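The Patient Fan: Bastien Tanguy on Boos, Basketball and the Long Wait in Flundby

Bastien Tanguy has the corner table at the Kinnear Street diner in Flundby, and he has had it for so long that the coffee comes before he sits down. He is a big man with a soft voice, and he has been writing about the local basketball team, the Flundby Pekars, for 23 seasons. When I asked whether he still enjoys it he laughed so hard that he had to take off his glasses.

"I enjoy it more," he said. "When I started I thought the job was the games. The games are maybe half. The rest is people, and people keep getting more interesting the older you get."

I had come to talk to him about booing. In October a Pekars forward named only as "Number 50" in Tanguy's column (he likes to call players by their numbers, which drives the front office up the wall) missed two free throws at the end of a home loss to Fluna, and the building let him have it. Tanguy wrote a long piece defending the crowd. Then he wrote a second piece, a few days later, defending the player. I wanted to know which one he meant.

"Both of them!" he said, and he put down his fork. "Why would I have to pick? You pay for a ticket, you drive in through the sleet, you get to make a noise about what you see. I'll stand by that until they carry me out. But the kid gets to feel bad about it too. He doesn't have to come out and say the fans were great and he loves the energy. He can go home and be sore."

What bothers him is the part that comes afterward, when the noise gets turned into a story. By breakfast the next day the radio had a debate going about whether Flundby was a bad sports town, and by noon somebody had made a poll.

"A bad town," he said, shaking his head. "There were 1755 people in that gym. I know because they print it on the box score. Most of them were looking for their coats. You had perhaps three rows that were really giving it to him, and I could tell you who sits in those rows, and they'll be hugging him by spring."
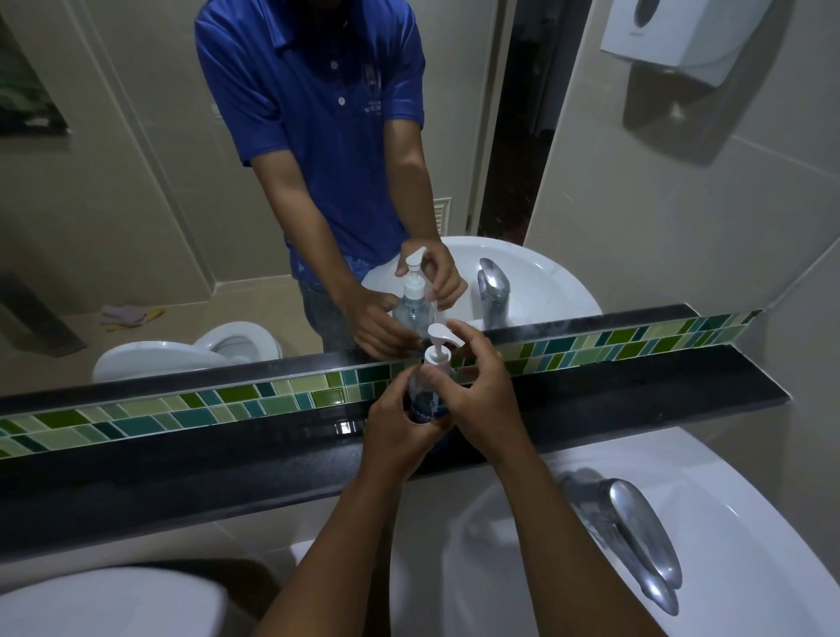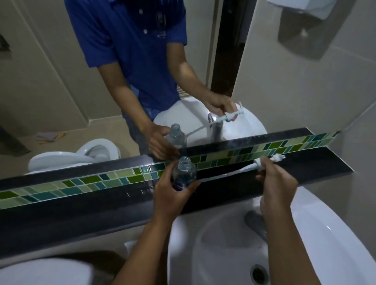 At the sink, bottle in hand.

We talked for a while about how he came to this work, which took us through a second pot of coffee and most of a plate of toast. Tanguy played a little in high school — badly, he says, and I have found no one who disagrees — and took a job laying out the classified pages at the old Flundby paper. One evening the regular basketball writer had the flu. Tanguy was sent in his place with a borrowed notebook and wrote 100 words, as he had been told to.

"I spent the whole night on those words," he said. "I must have written them a dozen times. And then they cut the last line, and it was the only good one." He would not tell me what it was. He says he is saving it.

He has kept some of that care, though his columns now run as long as he likes. He still writes the first draft by hand, and he still goes down to the locker room after a loss, even when he could get the quotes sent to him. I asked him what he says to a player on a night like the one against Fluna.

"Very little. I ask what he saw on the play. I don't ask how he feels, because look at him, you know how he feels. If you ask a fellow what he saw, he'll tell you, and then after a minute he'll tell you the rest on his own if he wants to. And if he doesn't want to, well, you've got your answer about the play and you can both go home."

Number 50, as it happens, told him the rest. He said that he had heard one voice above all the others, a woman near the baseline who kept shouting at him to bend his knees. Tanguy put it in the second column, and the woman wrote in to say that it was her, that she coached girls' ball for years, and that he really wasn't bending them.

"Now that's a rivalry I can get behind," Tanguy said. "Her and his knees."

The Pekars play Fluna again before the winter is out, this time on the road, and he is already fretting over the drive, which he insists on doing in his own car with the heater that only works on the passenger side. He thinks the team will lose by a little. He has picked them to lose every trip to Fluna since he got the column, and he has been wrong often enough that the players have started asking him to please keep doing it.

I asked if he would boo, supposing he were ever up in the seats with everyone else.

"Oh, sure," he said, reaching for the check before I could get to it. "The referees, mostly. I've got years of it stored up."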